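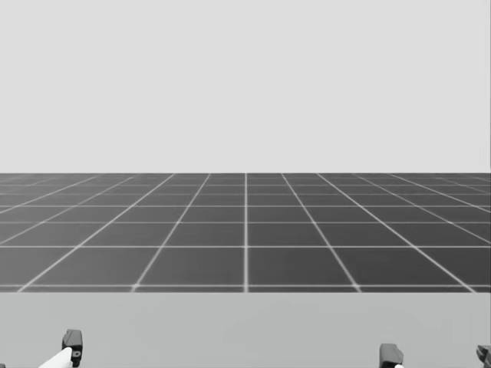
Two Arms, Two Hands, One Very Patient Simulator

Hello again from the teleop corner! Suryani Teoh here. When I offered to write something for this issue I figured I'd do a couple of paragraphs and get back to work, and then I started typing and, well, get yourself a coffee.

For anyone who joined the list after the last issue: I'm the one who spends her mornings driving two simulated robot arms at once, one with each hand, so that the Plelis project has something to learn from. The arms live in a bare little world with a gray grid floor, a gray work surface and a whole lot of gray behind that. I've grown weirdly fond of it. You stop seeing the gray after a while, the way you stop hearing the fridge.

The big news is that we finished the first full batch in February. That's 300 keepers, all two-handed, all done by remote control with the leader arms on my desk. I move the small arms, the simulated ones follow, and everything gets written down: joint angles, gripper openings, and the view from the cameras. Each one starts from a home pose, goes through the task, and comes back to home. If I drop something, or get stuck, or sneeze, we throw it out and go again.

The task for this batch was the handover. Pick up a block with the right gripper, pass it to the left, set it down on the left side. It sounds like nothing! You've done it a thousand times today with your phone and your keys. Doing it through two sets of motors with no feeling in your fingertips is another matter, and my first week was pretty ugly. I'd get the block up fine, bring the left gripper over, and then either close on air or shove the block clean out of the right gripper and across the surface.

What fixed it for me was slowing down in exactly one place. I used to move at the same careful crawl from start to finish, thinking that careful had to be good. Then I watched some of my own recordings played back and they were painful. Long stretches of nothing, little shivers where I was making up my mind. A policy trained on that learns to shiver too (we tried it, and it did, and it was kind of funny and kind of awful). So now I go at a comfortable, normal speed through the open space, slow way down for the last bit before contact, pause long enough to say "got it" under my breath, and let go with the right. Then back up to speed. The "got it" really helps. I feel a bit silly saying it at seven in the morning in my kitchen, but there we are.

A few of you wrote in after the last issue asking about camera views, and I promised I'd get to it, so let me get to it.

We record from more than one viewpoint, and the forward-facing one is the one people argue with me about. It looks straight out over the work surface to the horizon, with the grippers coming in at the very bottom. In a lot of poses you get fingertips and not much else. The arms might be sitting there with the right gripper wide open and all you see of them is some dark finger and a bit of white link. A couple of people have asked me, very politely, what the point is of saving a view like that.

My answer is that I don't drive from it. I drive from the view that shows me the block and both grippers, and I'd be lost any other way. But I like keeping the forward view in the recordings. When a gripper lifts, it comes up into that view against a plain background, and it's very easy to tell at a glance how high it's gone and whether the fingers are open or closed. When I'm scrubbing through a recording looking for the moment of the handover, that's the one I scrub. Whether the policy gets anything out of it is a fair question and we don't have the answer yet. There's a training run planned with it and one without, same recordings otherwise, and I'll report back.

The other question I get is about the floor. Why a grid? I didn't pick it, it's just what the simulator hands you, and it never bothered me enough to change it. It does give me a sense of distance when I'm flipping between views. I did wonder if we ought to mix in other floors and backgrounds so that the policy doesn't get attached to this one, and we're going to, just not in this batch. Changing one thing at a time is hard for me (I want to change all of it, always) but I'm trying to be good.

Okay, numbers, for the people who like numbers. The trial set before this batch, the one I recorded while I was still learning, had 129 recordings in it. I've kept it in its own folder and I'd ask you please not to mix it in with the new one. Part of it is fine, but the speed is all over the place and I changed the home pose halfway through without writing down when. That's on me. I now have a notebook, a paper one, and I write down every change before I press record.

Now the leader arms. I use the Skesard pair, and I've had them long enough to have opinions. The good: they're light, so my shoulders don't ache like they used to with the old rig. The triggers are smooth and I can hold a gripper half open without shaking. The less good: the left one sags a tiny bit if I take my hand off it, and the simulated arm sags right along with it, very loyal. I've wrapped a rubber band around the elbow joint and it mostly behaves. If anyone on the list has a better cure than a rubber band, please write to me. I'd love to be embarrassed about this one.

If you're thinking of trying two-handed driving yourself, here's what I'd pass along from my notebook, in no special order:

Check both grippers before you start. Open, close, open, on each side. I lost most of a morning to a left trigger that was reading backward, and I'd have caught it right away with that check.

Sit so your elbows are supported. I used a stack of books at first and then bought a proper armrest, and I wish I'd done it sooner.

Let one arm be boring. Beginners (me!) try to move both all the time, and they end up chasing each other. Park one, bring the other to it. The recordings come out cleaner and you can always get fancier later.

Say out loud which hand you're about to move. Left and right get mixed up much faster than you'd think, especially if your view is from the front and everything is mirrored. I switched to a view from behind the arms so that my left is the robot's left, and my mistakes dropped that same day.

Quit while you're still decent. I record in blocks of 4 and then get up and walk to the window. When I've tried to push through a long stretch, the last few were always the ones I ended up deleting.

Delete things! I was so stingy about it early on. I'd keep a clumsy one because it did get there in the end. If you wouldn't want the robot to do it that way, don't show it that way. The exception is recoveries. If the block slips and I catch it neatly and carry on, I keep that, and I tag it, and we're collecting those on purpose now. They're precious and I can't seem to fake them. Every time I try to slip by design it looks like bad acting.

About tagging. We're moving everything over to the Osum labels, so each recording will carry the task, the start pose, the operator, and a free-text note. Please use the note. "Fine" is not a note. "Left grip low on block, still held" is a lovely note and the person training on it later will thank you. I've been going back through my own and filling in the blank ones while I watch TV in the evenings, and I'm maybe half done.

What's next: a second operator, I hope. Right now every single handover in the batch has my habits in it, including a little outward flick of the left wrist on the way home that I never noticed until I saw the policy doing it. It was like hearing your own voice on an answering machine. I'd really like someone with different habits to sit down and do the same task, even a small set. You don't need to have driven before. If you can come by on a morning I'll set you up, and I bake, so there will be something to eat.

After that comes the lid task, with one gripper steadying a jar and the other one turning. I've had a first go at it and I was terrible. The holding hand wants to help and it must not help. I'll save the stories for next time, once I've got a few that end with the lid off.

Send me your rubber band alternatives, your questions, and your grumbles about the forward view. I read all of it, usually at breakfast before the first recording.

Suryani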